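Saturday, December 10, 2022

**Relis wants a second robot cell before the first has paid its way**

The electronics recycler Relis will ask its board this month for money to add another robot bench to its Jamley shop, where old desktop computers are taken apart for reusable parts. The plan covers an arm, a gripper, a work table and 12 months of support from the integrator, Strickland.
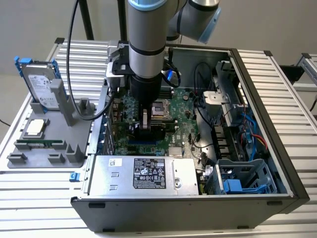
Operations manager Maribeth Rivera says the case rests on memory, processors and hard drives, which sell well enough when they come out undamaged. She puts the shop's output since September at 427 desktops. That figure lumps together the machines done by hand and the ones done on the bench, and Relis would not split it.

Danilo Macapagal, who runs the hand line, would like to see the split. "I've asked for it in three meetings," he said. "A person with a screwdriver is done in around 5 minutes. Tell me what the arm takes, and tell me who was standing next to it."
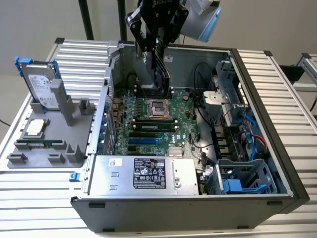
Strickland's quote leaves out the printed parts holders, which Relis makes itself and has to redraw when a different model of computer comes in. It also assumes a steady supply of similar office towers. Rivera concedes that the supply contract runs out next year and has not been renewed.

Board member Milagros Enriquez said she would vote to wait. A rental offer from Ninetti, which would put off the purchase, is also on the agenda. Its monthly rate has not been released.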